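Trevham Commute Diary – README

What this is

A table of 687 diary entries about getting to work and back in Trevham, a mid-sized town with one rail stop and a bus network that people complain about. Each row is one trip by one person on one day. The entries were typed in by the people who made the trips, in their own words, and then coded by hand.

Read the whole page before you put a number from this file in a slide. The first version was passed around with a one-line summary saying that bus riders are happier than drivers. The data does not show that. It shows that the bus riders who kept a diary wrote cheerful entries in May, when the weather was good.

Files

trips.csv – one row per trip
codes.csv – the list of mood and delay codes
notes.txt – changes between versions, newest first

Columns in trips.csv

person_id – a number with no meaning outside this file
mode – bus, rail, car, bike, walk, mixed
left_at – time the person says they left home or work
door_to_door – minutes, as reported
mood_code – see codes.csv
text – the entry, with names and street numbers removed

Where it came from

There were 55 diary keepers. They signed up through a flyer, so they are people who read flyers and then do something about it. Most work regular office hours. Night shifts are close to absent, and so is anyone who drives for a living. I would not call this a sample of Trevham.

Reported minutes are rounded, and badly. Far too many trips last exactly 20 minutes. If you plot door_to_door you will get a comb, and smoothing the comb will not bring back what people failed to write down. One bike rider gave the same figure for every trip, uphill and downhill. I left those rows in.

Coding

Wanda Blackwood wrote the mood codes and did the first pass. I did the second pass on 100 entries and disagreed with her more than either of us liked, mostly over the line between "resigned" and "neutral". We settled those by talking, so what you get is a compromise. The remaining entries have a single coder. Treat mood_code as an opinion.

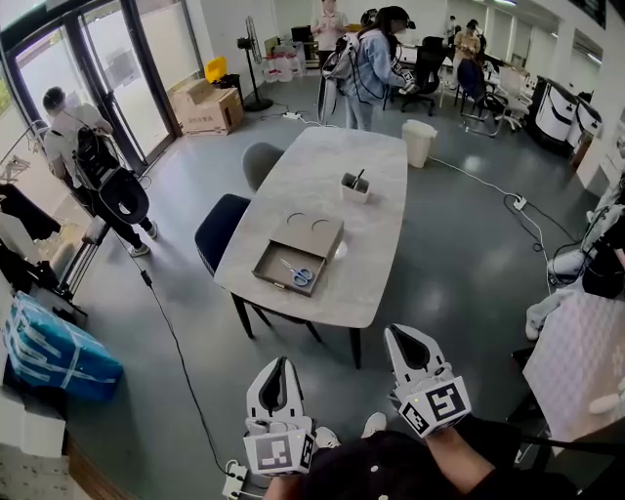
"Mixed" trips are their own problem. A person who walks to the rail stop is coded rail, but a person who drives to it is coded mixed. The rule was set early and I have not heard a good argument for it. Changing it now would break the older tables, so it stays.

Known problems

Return trips are missing more often than morning trips. People get home and forget.
Some left_at values after noon were typed without PM. The obvious ones were fixed – the rest were not.
Two codes, "rushed" and "late", overlap almost completely.

What not to use it for

Ranking modes. Planning routes. Any sentence starting with "commuters in Trevham feel". It is fair material for teaching someone how to code short texts, or for showing a class what self-reported times look like.

Changes

The current version drops duplicate entries and restores line breaks in the text column. Corrections are welcome if they come with a row number.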